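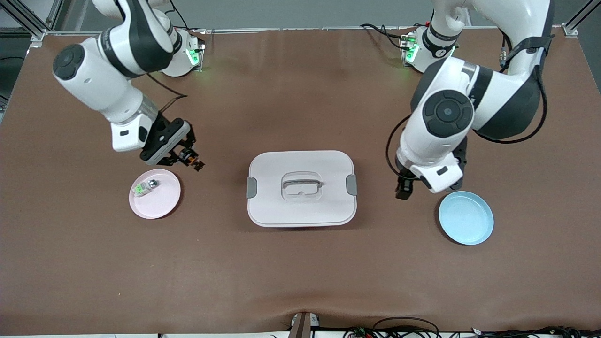

Todeck household chore bench, pre-run inspection
Friday, May 13, 2022
Task set 7: open the lidded box, put the item in, close and latch
Arms: two, table mounted, two-finger grippers

1. Base bolts torqued and marked. PASS

2. Status lights green on both bases. PASS

3. Emergency stop cuts power to both arms. PASS
Tested from each side of the table.

4. Cables clear of full arm travel. PASS WITH COMMENT
Loops at the near edge need tying down. Same remark as in March.

5. Mat flat and fixed. FAIL
Creases along the near edge. A plate edge can ride up on a fold and throw off the grasp height. Stretch and clamp again.

6. Plates in start position, box between them. PASS

7. Latch clips open and close by hand. PASS
Left clip is stiffer. Gripper force limit stays at 15 N until the Dallora pads have done 300 cycles.

8. Lid handle returns to its recess. PASS

9. Speed limit set to 100 mm/s for first run. PASS

Comments on readiness
Moving a small item from plate to box is routine at low speed. Latches are the weak point. One arm must hold the body while the other works the clip, and the box still slides when the pull is off center. A person does the whole job faster and without a setup check. The Gallurdale kitchen trial should not include lidded boxes yet.

Status: HOLD until item 5 is cleared. Repeat items 4 and 5 before power-on.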